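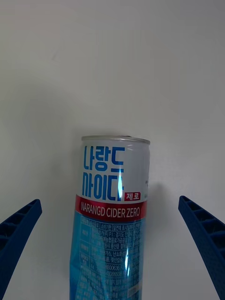

Figure 3. Slim can, front face. The zero badge sits beside the second line of lettering.

3. Sorting and stacking slim drink cans

This section covers the storage of full slim cans on a Brundcombe shelf unit fitted with Pratance dividers. For bottles and cartons, see Section 4.

3.1 Before you start

The unit must be level and fixed to the wall as set out in Section 2. Fit all dividers in the narrow position. In the wide position a slim can will lean against its neighbour and may tip when the row is pulled forward.

Wipe each shelf with a damp cloth and let it dry. Do not use wax or spray polish on the shelf liner.

3.2 Checking the cans

1. Take the cans out of their tray or shrink wrap. Do not load cans with the wrap still on.
2. Check the rim of each can. Set aside any can with a bent lip or a crease running into the rim.
3. Check the base for bulging. Throw out bulged cans. Do not open them.
4. Read the front face and sort by flavour and type. Regular and zero versions of the same drink go in separate rows.

Note: On imported cans the type may be given in another language. On the can in Figure 3, the small red badge reads 제로 (zero), and the same word is printed in English on the red band below it, after NARANGD CIDER. Use whichever marking is easier to read, but use the same one for the whole batch.

3.3 Loading a row

1. Pull the shelf out to the first stop.
2. Hold the can upright by its sides, below the rim. Place the first can at the back of the row.
3. Turn the can so the brand name faces forward.
4. Add the remaining cans one at a time, newest date at the back.
5. Leave a finger's width between the last can and the front rail.
6. Push the shelf in slowly until it clicks.

CAUTION: Do not drop cans into the row from above. A dented side wall can split if the can is later chilled too far.

CAUTION: Do not stack slim cans more than two high. The base of one brand does not always seat in the rim of another - if the upper can rocks, take it down.

3.4 Labelling

Slide a Vurkatent card into the holder at the front of each row. Write the drink name, the type and the earliest date in the row. Replace the card when the row is refilled. Pencil is preferred, as marker ink stains the holder.

3.5 Shelf settings

Divider: narrow
Shelf tilt: 3 degrees, front edge low
Front rail: raised
Liner: ribbed side up

If the cans do not slide forward when the front can is removed, check the liner first, then the tilt. Units with the older Pärn rail have no tilt setting and must be moved forward by hand.

Section revised 8 February 2019. Replaces the August issue.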